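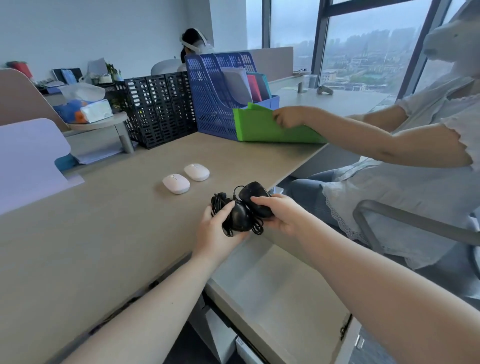
Monday, Grimbridge bench notes

Glue trial, batch 3. Albertina mixed at nine, I clamped at ten past, and Hopkin's datasheet still claims an open time that must have been measured in a fridge. Two joints held at 177 on the pull gauge. The third let go while I was writing down the second.

Canan thinks the beech was too dry. Chun-yin thinks I was too slow, and has offered to time me, which is kind of him.

Sanded the failed faces back and left them under the window. Will redo with less hardener – Hrefna has the good scales, ask before lunch.

Also: wired mice are back in the desk drawer if the white ones go flat again. Untangle your own.

Order more clamps.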